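Grippers on the packing desk at Granden

I stopped by Granden in October to see what all the talk was about, and I ended up staying through lunch. Granden packs small mail orders, and this fall it started teaching robot arms to do part of the box work. The teaching is done by the packers themselves, with gripper tools they hold in their hands – no arm, no cage, just a person at a desk doing a job over and over so the software from Flikgate can learn from it.

Rowena Ignacio has been on the packing side for six years and now spends half her shift this way. Her target is 1000 recorded tries before the first arm goes in. "My wrists had opinions the first week," she told me. She gets a break every 33 minutes now, which she asked for and got, and she's paid at the lead rate while she's recording. I was glad to hear that last part, I'll admit!

What changes for everyone else? Less folding and closing, for a start, which is the part people complain about most. The two arms on order will take the plain boxes at the back line. Gifts, returns and anything odd-shaped stay with people, and so does checking the arms' work. Management says no jobs go away this year. A couple of packers I talked to would like to see that stretched past one year and put in writing, and I can't blame them.

I had a go myself, by the way. You squeeze, the fingers close, and you feel very clever until you try to pick up a flap. Rowena makes it look easy (it isn't), and she likes practicing at an ordinary cluttered desk, with milk, dried roses and cables all around the box, so the software doesn't get too used to a bare one. 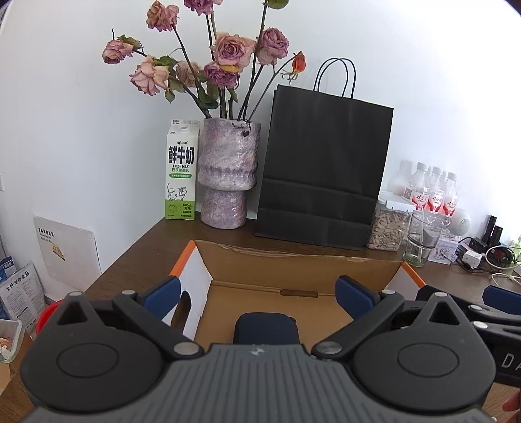 What's next

The first arm is due on the back line after the holiday rush, and the recording desk stays open until then. Packers who want a turn can put their names down with Rowena before the morning shift. Training takes 2 hours and it's paid. The question of getting the jobs promise in writing comes up at the next staff meeting, and I'll be there with my notebook – and a sandwich this time.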